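Simulated demonstration collection

Simulated demonstration collection is the practice of recording examples of a task inside a physics simulator so that a learning system can later be trained to repeat the task. A person steers a modeled robot through the job, and the software stores what the robot's cameras would have seen together with the commands that were sent. The records are called demonstrations or episodes. The method is used mainly for arm and gripper tasks, in which small errors of position decide the outcome and a written rule for each case would be hard to produce.

Background

Early collections of this kind were made on physical arms. Each episode tied up an arm, an operator and a work surface, and objects had to be put back by hand between attempts. Simulators removed the resetting step and allowed the surroundings to be changed by editing a file. They also introduced errors of their own, chiefly in contact and friction, and the two sources are now often mixed. The Hanov collection, assembled by the Soltbridge group, is a mid-sized instance. It holds 436 accepted episodes of tabletop handling by a two-armed robot in furnished rooms.

Camera placement

Most collections record at least one view fixed to the gripper and one wider view. The gripper view keeps the fingers at a constant place in the picture, so that the learner sees the target move relative to them. Its weakness is that the target may be absent for long stretches while the arm travels or turns.
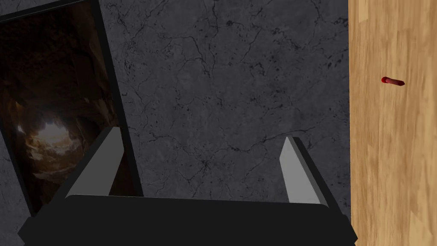

Gripper view with the fingers apart, facing a dark marble wall; wooden surface and small red object at right.

Such stretches are kept in Hanov. Removing them would leave jumps in the command record, and a learner trained on the shortened episodes would have no examples of recovering a lost target. The group marks them with a visibility flag, set by the simulator, which knows the position of every object whether or not it is in view. The flag may be used in sorting and weighting but is withheld from the learner.

Surface textures are a related concern. A wall or floor with strong veining gives a vision model many edges that have nothing to do with the task. In the first release of Hanov, stone textures were used in a large share of the rooms, and the gripper view was often filled by them.

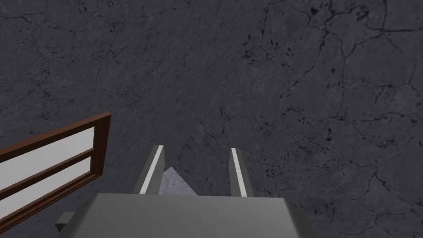
Wim Mertens objected to this choice in a published comment, writing that a learner fed on busy stone "will spend its capacity on cracks" and that plain walls should make up at least half of any such set. The group's reply was that plain walls are easily learned from few examples and that patterned ones are the harder case. The second release added plain rooms without withdrawing the others.

Operator input

Episodes are steered by one of three means: handheld controllers, a pair of small leader arms copied by the modeled ones, or a keyboard. Keyboard input is slow and yields stepped motion, and is mostly limited to testing. Hanov used leader arms throughout. Commands and camera views were stored at 10 samples per second, with both arms recorded even when one was idle.

Two-armed work raises the question of what the idle arm should do. Operators tend to let it drift, and the drift is copied by the learner. The Hanov instructions ask that an unused arm be parked clear of the work before the first grasp. Where one arm already holds something, it is to keep its grip until the other has finished.

A wider view is needed to check these points, as neither gripper view shows the position of both arms over the desk. 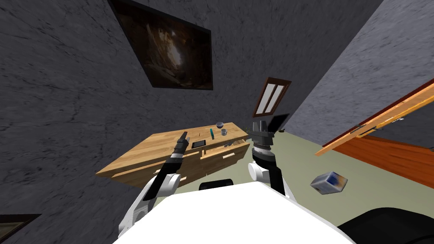 Ans Coppens has reported that parking instructions alone changed little in her own recordings, and that drift fell only when the operator was shown the wide view during steering. She recommended placing it on a second screen, at the same size as the gripper views. Later versions of the Hanov instructions allow this but do not require it.

Acceptance and labeling

An episode is accepted if the stated goal is met within the time limit and no object has passed through another. The second condition is checked by the simulator, and episodes that fail it are set aside in a separate folder. Each accepted episode receives a short text label naming the object and the goal.

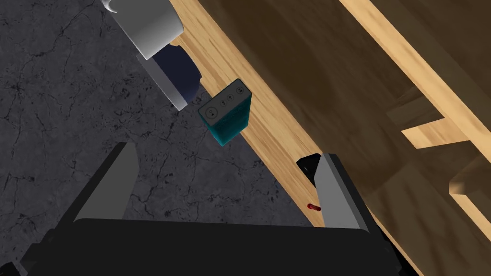 Labels are written by a person and compared with the simulator's object list by the Baert tool, a small script distributed with the collection. Disagreement is most common where several objects are close together. A label such as "the thing by the edge" fails the check when a teal device and a small red cylinder are both near the side of the table, and the writer is asked to add a color or shape. Function names are discouraged for the same reason: an item with a power-style symbol and a row of small buttons may be called a speaker by one writer and a remote by another. Every label is read by a second person before release.

Use in training

The standard split reserves 100 episodes for testing. Test rooms share furniture with the training rooms but differ in layout. Results on Hanov are usually reported beside those on Tatgate, an older single-arm collection with a fixed overhead camera. The two are not directly comparable, as Tatgate stores no idle motion and ends each episode at the moment of grasp.

See also: imitation learning; teleoperation; domain randomization

Contact the editors | Copyright and reuse | Last revised October 14, 2024 | Back to top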